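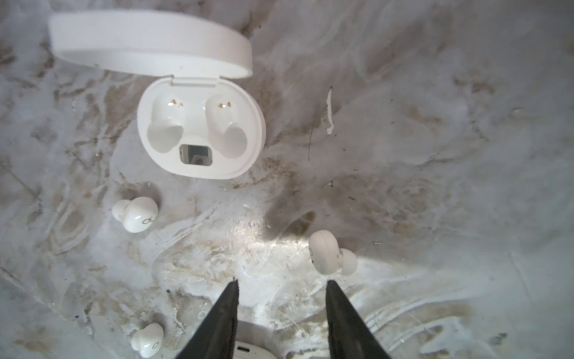
Figure 3. Charging case with the lid open and both earbud cavities empty.

17 Nov 2021
Dougal Munro, Naveen Solanki

4.2 Delay and echo on mixed-endpoint calls

Echo return was measured on calls between a Jelley desk phone and a softphone client using a wireless headset. All calls passed through the Berchtold gateway with silence suppression turned off. The jitter buffer was fixed at 100 ms for the first set of calls and left in adaptive mode for the second.
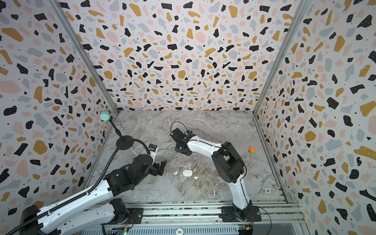

One-way delay alone does not determine whether a talker hears echo. The level of the returned signal matters as much, and on hands-free calls that level depends on the space near the microphone. In an enclosure with walls on three sides, such as the one with the terrazzo pattern, the model needs a reflection term for each wall and another for the floor. The open side is treated as a loss. We kept the canceller tail length constant across both sets so that changes in residual echo could be tied to the buffer setting.
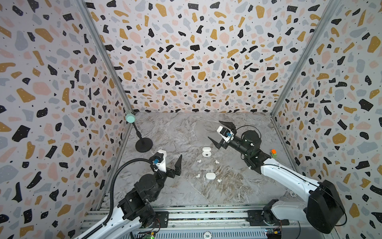 Photo: N. Solanki

With the fixed buffer, the canceller converged on every call, and double-talk caused no loss of lock. In adaptive mode the buffer grew to 130 ms under load, and the canceller lost lock on 17 calls. Most of these losses followed a codec change during the call – the gateway restarts its delay estimate at that point and discards the earlier one.

The Civo firmware released in June keeps the earlier estimate for 3 s after a codec change. We repeated the adaptive set with this firmware,
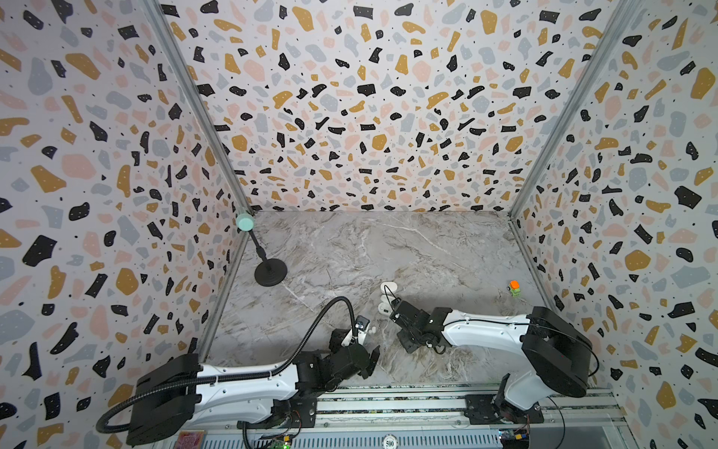 leaving the gateway and network settings as they were. Lock was held through all codec changes, but residual echo during double-talk was slightly higher. The same trade-off appears in the Fulamov trace set, where a longer hold time slowed adaptation to a new path – its effect on listener ratings is treated in Section 5.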